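Covering the heated table: cloth, clear sheet and the laundry that ends up on it

February 12, 2019

A round table with a built-in hob has to work as dining table, hotpot station and, between meals, general worktop. Two layers deal with most of this. The lower one is a quilted cloth, which softens the surface and dulls noise. The upper one is a clear plastic sheet, which takes the spills. Skernico sells the sheet in 2 mm thickness; Bonel and Pascual offer thinner grades that lie flat sooner but crease at the rim.

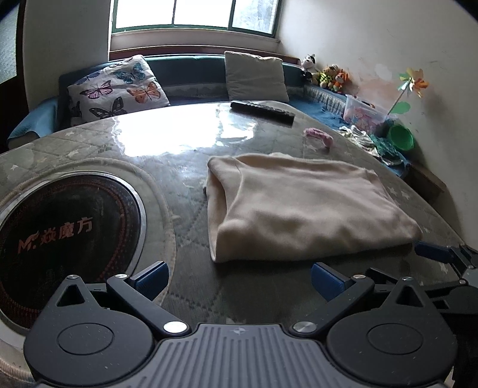 Clear sheet over a star-patterned quilted cloth, with the hob set into the tabletop.

The opening needs care. Cut the sheet after it has rested flat for 11 hours, and keep it clear of the metal rim. Cord edging tidies the cut in the cloth. Glare is the main drawback – a glossy sheet opposite a window will always show a bright patch.

Folding is a fair test of the finished surface. Fabric slides easily on plastic, so a soft top can be squared up without lifting it.
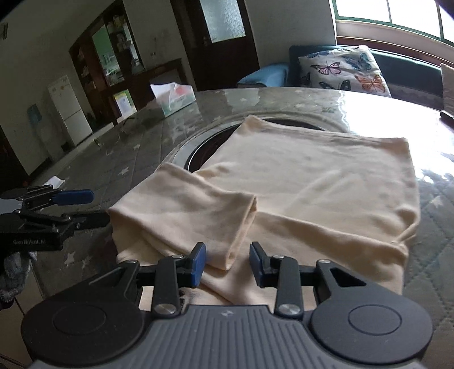
Sleeves go inward first, cuffs pointing down, then the hem is brought over. Bulky fabric keeps some wrinkles whatever the method. The Cameo sheet, tried in August, cost 13 pounds and gripped more, which slowed the work.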